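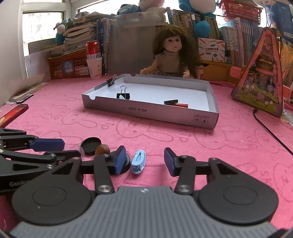
2024-05-09
By Nesma Alaoui

5. Setting up the Mass intentions book

This section covers moving your parish's paper intentions book into Milto. It assumes you have already created the parish (section 2) and entered your regular Mass times (section 4). If you skipped section 4 in the hope that Milto would guess, go back now. It will guess 9.00 on Sundays, and in most parishes that is wrong by half an hour in one direction or the other.

Set aside an evening. The Dellwood parishes had 222 intentions to carry over and did it in two sittings, the second of which was mainly spent deciphering the first half of Advent.

Before you start

You will need the paper book, the parish calendar, and somebody who can read the previous secretary's handwriting. You must be signed in as Office or Clergy. The Reader role can see intentions but can't change them, however politely it asks.

CAUTION: Do not throw the paper book away when you have finished. Your diocese may require you to keep it, and whatever it requires takes priority over anything in this guide.

5.1 Create the book

1. Open Liturgy, then Intentions, then New book.
2. Give the book a name. "Intentions" is fine. "Intentions NEW final" will look less fine by July.
3. Choose the start date. Milto opens 52 weeks from that date and adds a further week every Sunday night.
4. Under Churches, tick each church that shares the book. Parishes with a chapel of ease often forget the chapel, and the chapel often notices.
5. Press Save. The calendar appears with a grey box for each Mass.

Note: If a Mass has no grey box, it is missing from your regular times. Add it there. Adding it straight to the book works for one day only.

5.2 Enter the intentions

1. Click the grey box for the Mass you want.
2. Choose a type: Repose of the soul, Anniversary, Thanksgiving, Private or For the people.
3. Type the name exactly as it should be read aloud. Milto does not correct spelling in this field, after an early version turned a Mrs Pugh into a pew.
4. Fill in Requested by. This stays in the office view and is never printed.
5. If an offering was received, tick Offering recorded. The amount belongs in your accounts and Milto has no field for it. We have been asked for one many times and remain unmoved.
6. Press Save and close. The box turns green.

Note: For a private intention, the newsletter prints "Private intention" and nothing more. Anything you type in the Notes field stays hidden too, but please don't treat it as a diary.

CAUTION: Milto will let you put two intentions on one Mass, with an amber warning. Whether you are allowed to is a matter for canon law and your bishop, neither of whom is included in the subscription. Ask your priest before dismissing the warning.

5.3 Days when the calendar moves

Holy Thursday, Good Friday and the Easter Vigil are locked by default. To unlock a day, a Clergy user must open it and confirm twice. Father Baltasar Barrientos, who tested this part for us at Standholm, wanted three confirmations and we settled.

If an intention falls on a day that has no Mass, it moves to the Waiting list on the right. Drag it to a new date, then ring the family. Milto can send an email instead – see 5.5 – but for a first anniversary a telephone call is kinder.

5.4 Print the weekly list

1. Open Intentions and choose This week.
2. Press Print, then Sacristy copy or Newsletter copy.
3. Check the heading. The sacristy copy includes the celebrant's initials and the newsletter copy doesn't.
4. Pin it up where the last one was.

Note: Large print is under Options. Use it for any sacristy with one bulb.

If the printed list stops halfway down a page, set the paper size to A4. Milto picks it up from your printer, and some printers believe they live in America.

Related sections
4. Regular Mass times and holy days
5.5 Letters and emails to families
6. Readers' and ministers' rotas
7. Baptism enquiries
Release notes: Xolalpa update

Milto Parish Office guide. Questions about this section: Samah Chraibi or Wael Soliman at the Milto help desk, weekdays except holy days of obligation.
© 2024 Milto. Back to top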